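Demo gripper drops soft items during kitchen table clearing
Last updated: 5 January 2018
Filed under: Field Support > Visits and Demos > Gripper
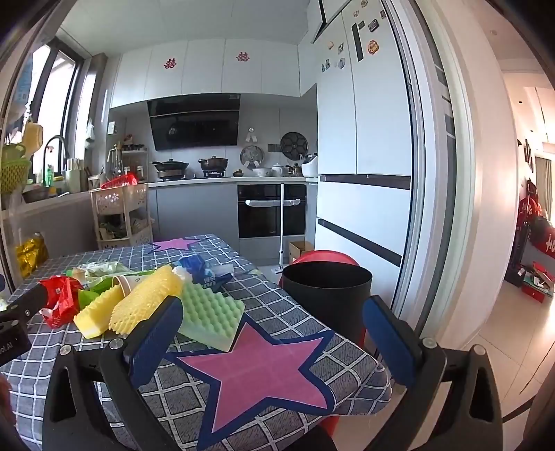
Gripper open over the table, with sponges, bags and the paper cup still to be cleared.

Reported by: Razia Bajwa, Ponthorpe
Handled by: Haris Mengal, Ematik
Status: Resolved, one item open

Problem as reported
We are showing the hand-held gripper to visitors from Barros in a home kitchen. The job is to clear mixed packaging and cleaning items from a table into a bin, one at a time. In rehearsal the fingers closed on plastic bags and then let go partway through the lift. Sponges were fine. The paper cup got crushed twice. Same unit and same pads as the November demo at Vavwood, where we only handled boxes and had no trouble.

Reply, Haris
Please check the following before changing anything:
- Pads seated flat on both fingers, no lifting at the corners
- Screws at the finger joints snug
- Force setting on the handle display
- Whether the trigger is being held or released during the lift

Also send the firmware version. The Vavwood unit had an old one.

Update, Razia
Pads are flat. Left finger had one screw a quarter turn loose, now tightened. Force reads 110, which I think is left over from the boxes. Operator was easing off the trigger once the item cleared the table. Firmware is 12.

Reply, Haris
110 is too high for a paper cup. It does not explain the bags. Those are slipping when the trigger is eased, as firmware 12 follows the trigger position the whole time and does not lock. Try this:
1. Set force to 30.
2. Wipe both pads with a damp cloth and let them dry.
3. Close, count one, then lift with the trigger held all the way in.
4. For bags, go straight down into the middle of the heap and take a fold. Do not pick at an edge.

Run the cup and the bags separately so we can tell which change did what.

Update, Razia
Cup at 30: picked up on its side six times, no crushing. Bags at 30 with the trigger held: better, two drops in 12 tries. Both drops were edge grabs. The spiky roller now slips if we take it by the end, so we take it across the middle. The tablecloth also moves when the fingers press down, and we have clipped it under the table on the visitor side.

Reply, Haris
Leave it at 30 for the visit. If the roller keeps slipping, put it first in the order and go up to around 40 for that one item, then back down. Do not update firmware on the day.

Update, Razia
Visit done. Barros people watched two full clears and then had a go themselves. One bag dropped, picked up on the second try. They asked if the trigger could lock after closing. I said I would pass it on.

Open item
Trigger lock request sent to Ematik firmware, Haris to follow up. Box settings to be reset before the unit goes out again.

2 people found this helpful | 6 comments | 0 shares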